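Home Automation & Gadgets > General Chat
Thread: Are we anywhere near a machine that does actual chores?

butitura_basement wrote:
So my sister-in-law forwarded me one of those videos where a robot unloads a whole dishwasher and everybody claps at the end. Then I spent my evening matching lids to containers and got grumpy. I've had a robot vacuum for years and I love it, but it's a puck that drives around. What I want is something that picks stuff up and puts it where it goes. Is anybody here close to this, or is it all sped-up video?

fliltance wrote:
Sped-up video, mostly. Look for the clock on the wall, or steam, or a person walking by in the background. I saw one last November where a towel got folded in what looked like four seconds and the ceiling fan behind it was a solid blur lol.

arkstead_mike_no wrote:
I'm going to disagree a little. I work in a small shop (we do molded parts, mostly bins and trays) and we have an arm that moves parts from the press to the cooling rack all shift long. It doesn't get tired, it doesn't wander off to look at its phone. We logged 3,835 parts on it before we had to touch anything, and what we touched was a worn suction cup. So "can machines do chores" is a yes from me, if the chore holds still.

fliltance wrote:
"If the chore holds still" is carrying that whole post, though! My kitchen does not hold still. I have a cat.

amarasinghe_9 wrote:
Agree with fliltance. A press drops the part in the same place every time. My plastic lids are in a heap in a drawer, half of them upside down, some are see-through, and two of them are stuck together with something I don't want to think about. See-through stuff is rough on cameras too, I fought with that on a sorting project in my garage and gave up after nearly 600 tries.

butitura_basement wrote:
600?? What was the success rate?

amarasinghe_9 wrote:
It got 225 where they were supposed to go. The rest went on the floor, or it closed on air and carried the air over to the bin very carefully. I will say the air deliveries were flawless.

arkstead_mike_no wrote:
OK but that was you in a garage with one camera, right? No offense, I'm impressed you got 225. What I keep reading is that the newer ones learn from people doing the job with the same kind of fingers the robot has, so nobody has to program "lid" by hand. I think we get a decent kitchen helper sooner than you two do. Slow, sure. I don't care if it takes all night as long as it's quiet.

fliltance wrote:
Quiet AND doesn't drop my good bowls. I'd pay for that. I would not pay what they're going to ask for it.

butitura_basement wrote:
I'd take slow. My issue is more the sorting part, like how does it know the square lid goes in the rack and the round one goes with the soup stuff? My own husband doesn't know that and he's lived here 9 years.

amarasinghe_9 wrote:
I don't think the knowing is the hard bit anymore. It's the fingers. Try moving a thin lid into a wire basket using two stiff blocks and no thumb. The rim catches on the wire, the lid tips, and then you're holding it by one corner. I'd put my money on grip pads getting better before anything else does.

arkstead_mike_no wrote:
Softer pads, yes. We went through three kinds on our arm before we gave up and used suction. Which won't help you with a wire basket, I admit. Anyway here's the sort of job I mean, I'd call it doable and I know fliltance won't. 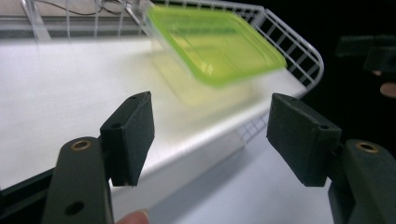

Green lid, white wire basket, two-finger gripper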